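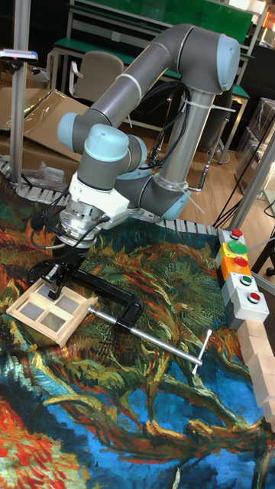 Visit to the Ekpo workshops, Brurdale
July 22, 2019

We got to the Brurdale site a little before the doors opened and waited in the parking lot with the other visitors. The open day runs once a year. It used to be held in March, but the heating in the older building gave so much trouble that they moved it to summer. Entry is free and you get a paper map at the desk. Ours had the restrooms marked on the wrong floor.

The tour groups are capped at 30 people and ours was full. It starts in the timber store, where the window stock is kept on racks up to the ceiling, and then goes through the cutting room. The saws were off for the day. We were told the shop turned out 2,613 window frames last year, most of them for the Tilach housing project and the rest for repairs to older houses in town. Repairs take much longer per window, and the price list by the door shows it.

After that came the part I had come for, which was small windows and how they are held while the joints set. The talk lasted some 60 minutes and could have been shorter. The main points I wrote down:

Clamp only as hard as the joint needs. Too much pressure squeezes the glue out and pulls the corners off square.
Measure both diagonals before you walk away.
Put a scrap of wood between the clamp and soft timber, or you will be sanding out a dent later.
Keep the screw lightly oiled.

There was a little four-pane window in light wood, unfinished, with a cross in the middle and grayish panes you can't see clearly through. It is the kind of size you would put in a shed door or a playhouse. A black C-clamp with a long silver screw and a T-handle was there with it. I have two much like that at home, both rustier. The mat on the table was printed with a swirling painting in greens, blues and orange, a lot brighter than anything on my bench.

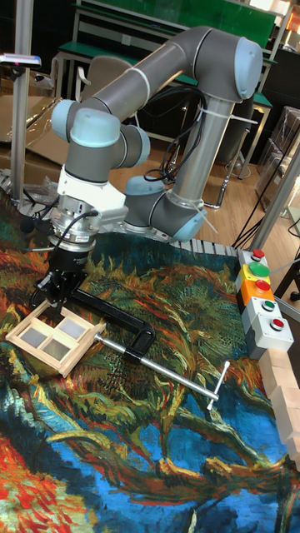 One visitor asked whether a C-clamp was any use on a window at all, as in her experience a bar clamp across the full width did a better job and left fewer marks. The answer was that bar clamps are used for the outer frame, and C-clamps for holding a piece down to the bench or fixing a single corner.

The last stop was the sales room. Stulivance hinges were on offer, along with offcuts by the bag. I bought one bag of offcuts and a tin of wax. Lunch was soup and bread, and the line was long. Parking is free until four. The bus back to Brurdale station is number 419 and it stops across the road from the gate.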